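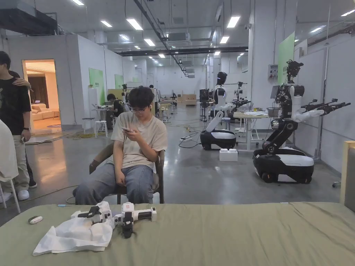 Page last changed: July, 16:40

Urwood Shared Workshop, Notebook
Entry 46: Flirach hand-held gripper, trigger linkage and jaw return

Purpose of entry. To record the present state of the Flirach build and the changes agreed for the next set of printed parts. The previous entry remains valid for the wiring.

The jaw return was reworked this morning. The original spring closed the fingers too sharply and produced a visible step in the position log at the end of each release. A softer spring from the Jastlow assortment was fitted, with a 17 mm free length. Trigger travel is unchanged. The step is smaller, although it has not gone away, and the remaining part is attributed to play in the lower pivot.

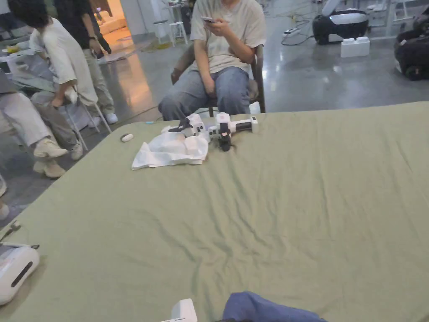 The lower pivot is to be reamed and fitted with a bushing before any further adjustment of the spring. Colleagues are asked not to tighten the pivot screw as a substitute. This was tried in entry 40 and cracked the housing.

Log 2287 is the reference recording for the old spring and should be kept. Later recordings are to be compared with it at the same sampling rate. The first comparison made today used the wrong rate and has been discarded.
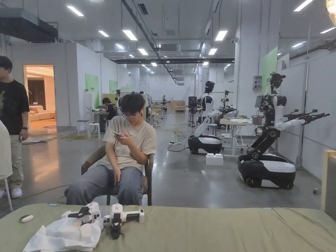

Housing drawings follow the Shabalala pattern, revision C. The screw bosses are too thin on the trigger side and will be thickened in revision D. The cable exit also requires a larger radius, as the present edge marks the insulation.

Outstanding:
Ream lower pivot and fit bushing.
Repeat the release test with the softer spring.
Print revision D housing, trigger side first.
Return the Jastlow spring box to the parts shelf.

Linkage dimensions will be entered after the bushing is in place.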